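Chapter 4
Writing Out a Lead Character

Long-running television dramas lose people. Contracts end, actors want other work, and writers run short of things for a character to do. This chapter looks at how a series handles the exit of someone the audience has followed for years.

Our main case is Granis, a harbour drama set in the town of Flurnham. It ran for 100 episodes. Edunel, the ship's pilot, left in episode 61, and the writers had 11 weeks' notice. You will read two versions of her final script and compare what each leaves unsettled.

Before you start, you should know the difference between a closed exit (death, prison) and an open one (a move, a new job). Section 2 returns to this.

Key terms
closed exit
open exit
bridging episode
recast 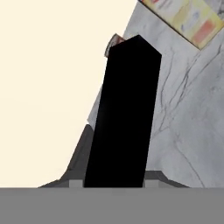 4.1 Notice and planning

A writers' room needs to know early. When the news comes late, scenes already filmed may have to be cut, and storylines passed to other characters. On Granis, most of Edunel's went to Thampi, the harbour master.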